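Section 2. Planning and budgeting before you buy

I wrote this section after Kurstead had already bought its first arm, so most of it comes from things I would have done in a different order. If you're setting up for kitchen work (loading, unloading, moving cups around), read it all the way through before you ask anyone for a quote. The install steps are in Section 3 and they assume you've done this part.

2.1 Do a dry run in simulation first

1. Build your kitchen in the simulator before you price a single piece of hardware. You don't need every spoon. You do need the counter height, the dishwasher with its door down, and anything tall that lives on the counter.

2. Put the arm where you think it will go, then send the gripper to the lower rack. Do this with the rack pulled partway out, and then again with it all the way out.

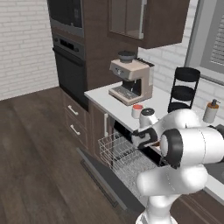 3. Write down the longest reach you needed and the lowest point the wrist had to get to. Those two numbers decide which arm you're shopping for, and everything else on the quote hangs off them. I keep mine on a sheet taped inside the project binder, and Samah Kabbaj keeps a much nicer one in a spreadsheet.

4. Move the base and try again. I was sure I had the best spot on the first go, and Samah found a better one 83 millimeters over. That small shift let us drop down a whole arm size — a very nice thing to find out before the purchase order went in!

Note: Measure the door when it's open, all the way to its far edge. Appliance spec sheets love to give you the closed depth in big print.

2.2 One arm or two?

I get asked this more than anything else. My answer is to budget for one and plan the room for two. Leave floor space, an outlet and a network port for the second one even if you never order it. Lachlan Gillies ran our electrical work, and adding the spare outlet while the wall was open cost next to nothing compared with calling him back in March.

If you do think you'll want 2 arms, run the simulation with both of them in it. They need to pass each other with the dishwasher door down, and that's where the tight spots show up.
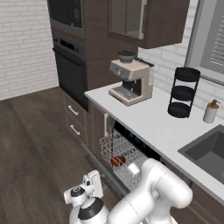 5. Decide now who has the right of way. If both arms can get to the same rack, you'll want software that handles shared space, and on some quotes that's a separate license. Ask for it as its own line.

6. Ask whether the second arm can be added to the first controller. Bostholm said yes to us and Codberg said no, and that changed the five-year cost a lot more than the price of the arm did.

Caution: Don't order the second arm on the strength of a clean simulation run alone. Get the first one bolted down and working in the real room, then decide.

2.3 The lines people forget

7. Gripper fingers. They wear, and dishes are hard on them. I put $100 a month in the budget for fingers and pads, and I've never been sorry.

8. Base plate and anchors. Ours came to $1,795 with the drilling, and it wasn't on the first quote at all.

9. Practice dishes. Buy cheap ones, and more than you think you need (you will break bowls, so make your peace with it).

10. Training time. Ross Innes sat with our crew for a full week, and I'd happily pay for that week again.

When your list is done, send the same one to every vendor and ask them to fill in every line, even the zeros. Keep the filled-in copies with your reach numbers, as you'll need both when you mark out the floor in Section 3.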